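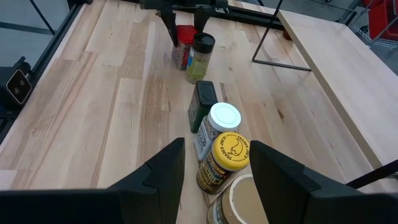
Jars and tins on a butcher-block top. Most home cooks own more seasoning than they use.

The man across from me has spent most of his working life buying and blending spices, first for Zuccaro, an importer, and now as a consultant to small packers. He agreed to talk as long as I left his name out, which he said would keep his phone from ringing. I came with a list of things I have stopped believing about the spice aisle. He agreed with more of them than I expected, and I didn't believe all of his answers either.

I started with freshness. Every article on the subject tells you to throw out ground spices after six months. Who decided that?

"People who sell spices," he said. "I wrote some of that copy myself. A jar of cumin doesn't know what month it is. Keep it shut and out of the sun and it fades slowly. You use a bit more."

So there is no date that matters?

"Smell it. If it smells like the cupboard, throw it out."

I asked about paprika, which in my kitchen turns to red dust by March no matter when I buy it. He conceded that one. Paprika and anything leafy go quickly, he said, and he buys them in the smallest size he can find. He also thinks the jar over the stove is the worst habit in American kitchens. I have had jars over my stove for years and told him so. He shrugged.
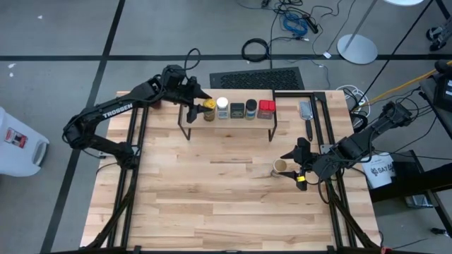

A yellow-topped spice bottle at the worktable.

We moved on to blends, where I am at my least trusting. A blend, as far as I can see, is a way to charge spice prices for salt. He laughed, then told me to read the back.

"Ingredients go in order of weight. If salt is first, you know what you're paying for. I'm not against it. Salt is what makes you like the thing. But you could have bought the salt."

He worked on a line called Brillico, which he described as 3 products sold as a dozen. The chicken rub and the pork rub had the same base and different labels. "Nobody complained," he said. "We did a tasting with 103 shoppers, and they had strong opinions about which one belonged on chicken."

I asked whether that bothered him. He took a while with it. "It bothered me that the labels cost more than what was in the jar," he said finally. That sounded rehearsed to me, and when I asked what the labels cost he couldn't remember.

He was more generous than I am toward the newer kind of blend, the crunchy ones with seeds or fried onion in them. I see a topping with a good publicist. He sees something a person would have trouble making at home for the same money. "Fry your own onions until they're dry and crisp, and don't burn them. Tell me how many times you'd do it." Once, I admitted.
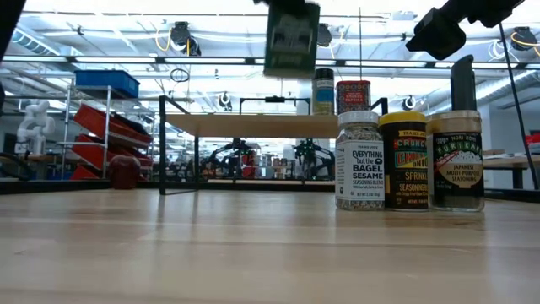 Bagel seasoning, crunchy onion and furikake: toppings meant to be shaken on at the end.

Then there is the question of origin. I have paid extra for pepper with a village on the label. He has no quarrel with the farmers but a large one with the paperwork. At Zuccaro, he said, a shipment might be 4000 sacks, and the story that traveled with it was usually written by someone who had never seen the farm. He now uses a small outfit called Erklow that gives him a harvest year and little else. He likes that. I asked how he knows the harvest year is true.

"I don't," he said. "The pepper's good."

I had hoped for something firmer. He did offer one test: buy whole pepper, grind it next to the cheap stuff, and taste both on plain rice or a boiled egg. If you can't tell them apart, buy the cheap one and stop reading about it.

Before I left I brought up the Biltora grinder, a heavy thing that friends keep recommending and that I keep refusing to buy. He has one. He uses it for coriander and nothing else, and he says a coffee mill does the job just as well.

"It looks nice, though," he said.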